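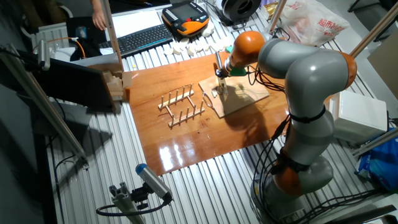 May, gripper comparison, second session

Clarnier narrow tool on the arm since 9:40, replacing the Tomden two-finger. TCP re-entered by hand on the pendant. Payload value left as it was for the Tomden, to be corrected before any speed test.

Wrist approach kept vertical. Square board as the target, rack left in place so the clearance matches the earlier runs. The Tomden fingers needed a wider approach on the rack side. The Clarnier goes straight down with the same waypoints and no extra offset.

Controller: Itinau, firmware unchanged. Force threshold 7 N on contact, retract 2 mm. At 5 N it tripped twice on the way down with nothing under the tip. Suspect cable drag at the wrist, as both trips came at the same joint angle. Mitiku Abdella thinks it is the filter setting. Log has 2,777 samples up to the second trip, enough to check either.

Depth readings over the glossy board are poor. Dropouts where the lamp reflects, clean on the square board. Try a matte sheet or move the lamp. Do not tune exposure until that is done.

Cycle counter on the Clarnier reads some 4,000, so the pads are not new. Note this next to any slip figures.

Open:
payload value
re-tie wrist cables, repeat at 5 N
ask Woo for spare pads
Tomden back on afterwards, same waypoints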